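Worngate House, shared kitchen and laundry: electrical and fire check, November
Checked by Traian Bogdan

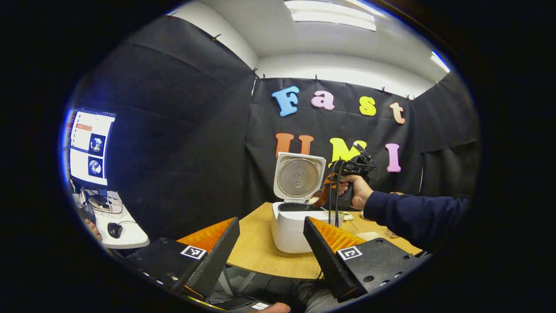
Covadonga Palacios asked that the comments go under each point this time, and that anything left open from the last check be marked as open and not simply dropped. She would also like the landing sockets added, as tenants on the second floor have been running kettles there. Both done, see points 7 and 8.

1. Plugs and leads on countertop appliances
Pass, with one comment. Kettles, toasters and rice cookers looked at one by one, unplugged. Toaster lead has a nick near the plug. Label put on it, not to be used until the lead is replaced.

2. Rice cookers and slow cookers
Pass. Lids open and shut properly, hinges firm. Please wipe the inner plate and let the pot dry before it goes back in. Do not put a cooker under the wall cupboards when it is on — the steam has lifted the edge of the shelf over the bread bin.

3. Extension leads
Fail. A four-way block was plugged into another four-way block behind the fridge. Removed at the time of the check. If more sockets are needed, write it in the book and we will ask Akport for a price.

4. Hob and cooker hood
Pass. Hood filter greasy, to be washed this month. Isolator switch labelled and easy to reach.

5. Fire blanket and extinguisher
Pass. Blanket on its hook, pull tabs hanging free. Extinguisher gauge in the green. Bracket a bit loose, tightened.

6. Heat alarm
Pass. Tested at 10.15, heard in all rooms on the ground floor. Battery changed anyway.

7. Laundry room
Open from last time. The Skaline dryer still has fluff behind the drum housing, and the door seal is worn. Quote for the seal and a clean is £133. The Kozłowski washer is fine. Lint tray to be emptied after every load, including short ones.

8. Landing sockets, second floor
Comment only. Sockets sound, no scorch marks. No kettles or heaters here, please — the carpet is right up against the skirting and the landing is the way out.

9. Meter cupboard
Fail. Paint tins and a folded pushchair stored inside. To be cleared by the owners. Meter number ends 1,373 on the old sheet, which is wrong; it ends 260. Sheet corrected.

Still to do: points 1, 3, 4, 7 and 9. Next check in 6 months.
T.B.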